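Notebook – table 2, teleop collection
August 14, 2018

Started late. Arm wouldn't home, twice, then homed fine after a power cycle. Note to whoever is on next: do the power cycle first, don't bother with the pendant.

Goal for the Velero set is 396 good demos on the kitchen table. Counter said 290 when I sat down. Target for me was 62 and I think that's doable if the props behave. Same rules as the February batch except we now keep failed grasps in their own folder – Drerusora wants them for the recovery model, so DON'T delete them, even the ugly ones.

Task list as it stands:
can out of pot
can into pot
ketchup to cup (pour motion, nothing comes out obviously)
strawberry to plate
banana to bowl – skipping, see below

Did the can first. Deep pot is a pain. Coming in from the side the wrist wants to hit the rim, so come straight down, open wide, then close slow. 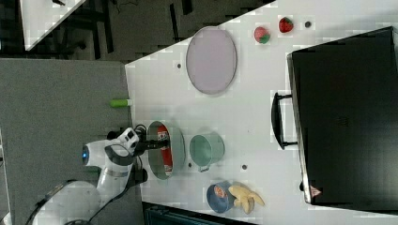 Also started naming the episodes by object then verb, e.g. can_out, can_in. Old names had the verb first and the sort order was useless. Haven't renamed February, don't have the energy. Script for it is half written in my home folder.

Lost a chunk of the morning to lag. Handheld controller to arm was fine, but the recorder was dropping frames whenever the Min sync kicked in. Turned sync off during collection, will run it over lunch and again at the end. If you see a gap in the timestamps anywhere in the first can_out group thats why. Marked those as suspect in the sheet, didn't throw them out.

Shuffle the table between groups!! I went back through the old episodes and the bowl is in the same spot for something like a whole day. The policy learned the spot. It'll happily reach for a bowl that isn't there. So: new group, move at least three things, swap something out if you can. Colander in, plate moved, spatula in or out, whatever. Doesn't need to be pretty. Just don't line things up in rows, people do that without thinking. 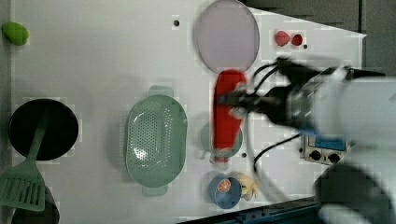
Speed is the other thing. Fast moves smear badly in the overhead view and the labelers hate it. I've been going quicker than I should when I get bored. Cap is now set at 100 in the config, was left wide open by somebody (me probably). Units are mm/s in that file, NOT percent, the comment above the line is wrong and I keep forgetting to fix it.

Banana is skipped because the Worketti fingers keep slipping off when I come at it along the length. Might be the pads. Left one has a shiny patch now. New pads ordered, no date.

Ketchup is going much better than I expected. Felt gives a bit so the fingers sink in and it stays put. Down side – the force reading is mushy, never get a clean spike on contact, so the auto segmenter misses the grasp and I'm marking it by hand with the pedal. Also doing some with the bottle upside down in the gripper, because the pour wants that at the end and we had nothing like it from the wrist view.

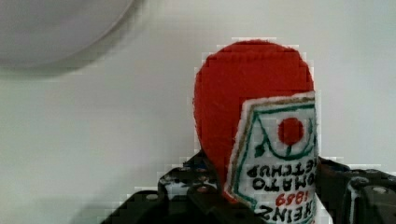 Do the upside down grasps count as a separate task? They go under the same ketchup task with the flag column set to inv, and the split script balances on the flag so they won't swamp the upright ones.

Flag goes in column F. Lower case. The loader is picky and just drops the row with no warning if you write INV, found that out the slow way.

After lunch, more ketchup to cup. What I look for in a keeper: one smooth approach, grip up near the wide end by the label, cap over the cup, pause, back off. If you have to regrasp, fine, but finish the episode and put it in the regrasp folder. No stopping halfway and restarting the recording, the half ones are worse than useless. Watch the wrist cable when you rotate past vertical. It loops out over the table and can catch on stuff. Had one episode where it dragged the plate a good inch, kept it in the failed folder.

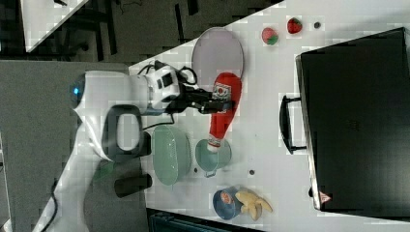 Cup position matters more than I thought. Close to the base the elbow folds up tight and the motion gets jerky. A hand's width further out and its fine. Vary it anyway, just not all the way in.

Got through my 62 before the disk warning came up. Haven't checked them all, quick scrub only. Sync running now.

Todo
- fix comment in speed config
- pads
- finish rename script, run on a COPY
- check suspect can_out timestamps against the arm log
- strawberry to plate not touched today, start there tomorow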